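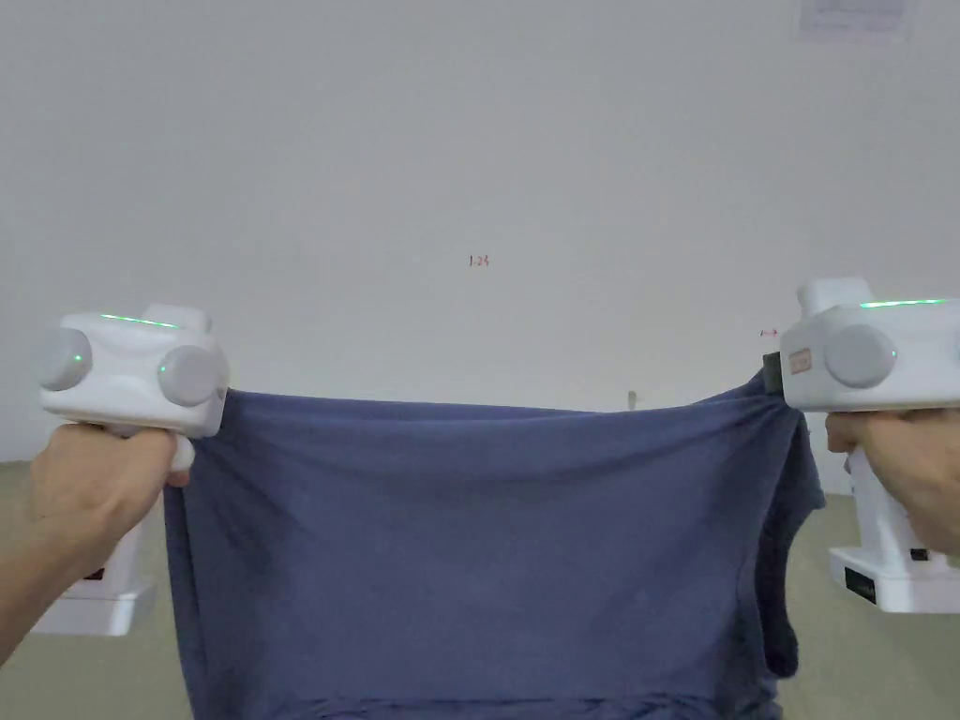 Justen基金 御中

Zindwood計画 中間報告(2月分)
共同工房Marnora 製作担当

いつもご支援をいただき、ありがとうございます。布をたたむための装置づくりについて、2月の進み具合を報告いたします。日本語が少し不自然なところがあるかもしれませんが、どうかお許しください。

1 今月の作業

手持ち式グリッパーは、左右とも組み立てが終わりました。前回の報告では左だけが動く状態でしたので、ここは予定どおりに進んだと言えます。右の指の軸には少しがたつきがありましたが、Tabrizi社の座金を一枚入れて直しました。部品代は小さい金額で、予備費から出しました。

その後、人が両手にグリッパーを一つずつ持って、布をつかみ、広げ、置くという動作の記録を始めました。使っている布はTシャツと毛布です。Tシャツは軽いので、つかむことはむずかしくありません。むずかしいのは、左右の手の高さをそろえることと、裾が内側に巻かないように下ろすことです。毛布は反対に、広げる形はきれいになりますが、角を持ち続けると手首が疲れます。

記録した動作は、月末の時点で2,854回になりました。このうち、布が途中で落ちたものも消さないで残してあります。失敗の動作も後で必要になると考えているからです。

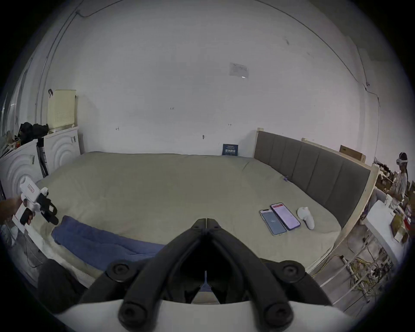 先月の面談で、次のご質問をいただきました。グリッパーをロボットの腕に付けるのは、いつごろになりますか。

腕への取り付けは、次の期間の後半に行う計画です。先に指の先のゴムを決めなければなりません。今のゴムは厚い布には良いのですが、薄い布では二枚を一緒につかむことがあります。ゴムを替えると指の閉じる位置も変わりますので、順番を逆にすると調整を二度することになります。

2 問題になっていること

一つは電池です。続けて使える時間は40分で、計画書に書いた時間より短いです。充電を待つ間は作業が止まりますので、今は記録の確認をその時間にしています。予備の電池を買いたいのですが、型がまだ変わる可能性があり、注文を待っています。

もう一つは、大きい布を扱うときの場所です。毛布の角を引いて斜めに張ると、もう片方の手が家具に近くなり、グリッパーの外側が当たりそうになります。

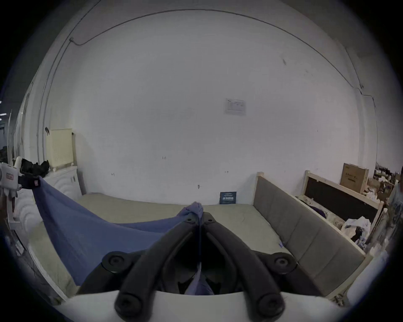 そこで、張る方向を先に決めてから角をつかむように、作業の手順を書き直しました。新しい手順では、片方の角を低く持ち、もう片方を後から上げます。慣れるまで一回の動作が長くなりますが、途中でつかみ直すことは減りました。手順書は8ページになり、少し長いと思いますので、来月もう一度短くするつもりです。

3 費用と時間

工房の使用料は予算の中に入っています。追加の作業時間は32時間で、主に右のグリッパーの修理と、手順書の書き直しに使いました。この分の追加のお支払いはお願いいたしません。

指の部品については、樹脂を厚くした型も作りましたが、重くなり、手で持つ人には良くありませんでした。この型は使わないことにしました。材料が少し無駄になりましたことを、おわびいたします。

4 次の期間の予定

指の先のゴムを三種類くらべて、一つに決めます。次に、袖のあるものをたたむ動作を多く記録します。袖は形が毎回ちがうので、今の記録の数では足りないと感じています。タオルは後にまわします。

お願いが一つあります。ゴムの比較に使う薄い布を買うため、消耗品の費目から布代を出してもよろしいでしょうか。計画書には「部品」とだけ書きましたので、念のためお聞きします。お返事をいただいてから注文いたします。

どうぞよろしくお願いいたします。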